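Section 6: Hanging Your Dafis Lined Curtains

Thank you for choosing Dafis curtains for your home. You'll be glad to hear that hanging them is a gentle sort of job, the kind you can do on a quiet afternoon with the radio on, and there is very little in it that can't be undone and done again if the first go isn't quite to your liking. Do please read the whole section through before you climb any steps.

We assume here that your Omholm track is already on the wall. If it isn't, go back to Section 5 and come and find us again when you've finished.

Before you start

1. Take the curtains out of their bags and lay them over a bed or a clean sofa, lining side down. They will have travelled folded, and they do like a little while to relax.

2. Check that you have 2 curtains, 2 tie-backs and the bag of hooks. The hooks are tucked into the hem pocket of the left-hand curtain, where they are very easily missed.

3. Clear the windowsill or worktop under the window, or at least move anything you would be sorry to knock over.

CAUTION: Use a proper stepladder on a level floor. Please don't stand on the worktop, the sill or a kitchen chair, however tempting it may be for just one hook.

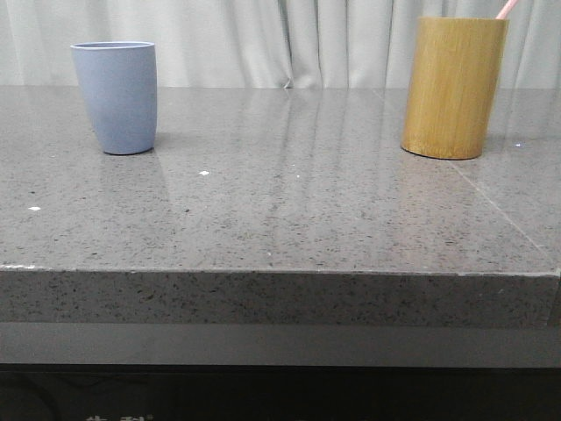 Gathering the heading

4. Find the cords at each end of the heading tape. Knot them firmly together at the edge that will sit in the middle of the window, and leave them free at the outer edge.

5. Hold the free cords in one hand and ease the fabric along with the other. Go slowly. Pulled in a rush, the tape bunches up at one end and you'll spend longer coaxing it back than you would have spent doing it nicely.

6. When the curtain is the width of half your track, tie the cords in a loose bow. Don't cut them! You will want to let the gathers out flat again on washing day, so wind up the spare length and tuck it behind the tape.

7. Slip a hook into the tape at each end, then space the rest evenly between.

NOTE: The tape has three rows of pockets. Use the top row if you would like the track to show, and the middle row if you would sooner have it hidden. Whichever you choose, keep to it all the way along — one stray hook is enough to make the whole curtain droop.

Hanging

8. Starting at the outer end, drop each hook into a glider. Carry the weight of the curtain over your shoulder as you work, so that it isn't dragging on the first few gliders.

9. Draw the curtains closed and stand well back. If the hem looks uneven, leave it for a day or two before you reach for a needle.

10. Stroke the folds into place with your hands from top to bottom, tie each curtain softly with a strip of spare cloth, and leave it overnight.

Washing

Wash at 30 degrees on a gentle cycle, with the hooks taken out and the gathers let down. Hang them back up while still slightly damp and most of the creases will fall out by themselves.

CAUTION: Do not tumble dry. The lining and the face fabric shrink at different rates.

Dafis Home Furnishings, Lukthorpe | Customer helpline and spare hooks: see back cover | © Dafis 2019 | Back to top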